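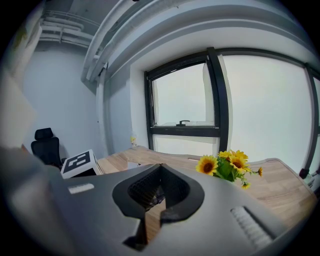 Laptop fan runs full blast when nothing is open

Asked by Imre Hegedűs, Aug 2, 2024

Hi all! My old Halley laptop (had it since college, I love it to bits) has started roaring like a hair dryer even with just one browser tab going. I blew some canned air in the side vents and got a bit of fluff out but no change. It started after the April update, I think? Do I need a new fan or is this a software thing?

Answer 1
Sort by CPU in the task manager and leave it sitting there for a few minutes. Mine had the search indexer stuck on one folder, chewing through the same 4,000 photos over and over. I paused it, rebuilt the index overnight and the noise went away. Oh, and check the power mode too — that update flipped mine to high performance without asking.

Answer 2
just get a new one lol

Answer 3
If the CPU looks calm, I'd bet on dried-out thermal paste. I did mine last winter, 2 screws were hidden under the rubber feet and I nearly cracked the case before I found them. Hold the fan still with a finger if you use the canned air again. What does it idle at, temperature-wise?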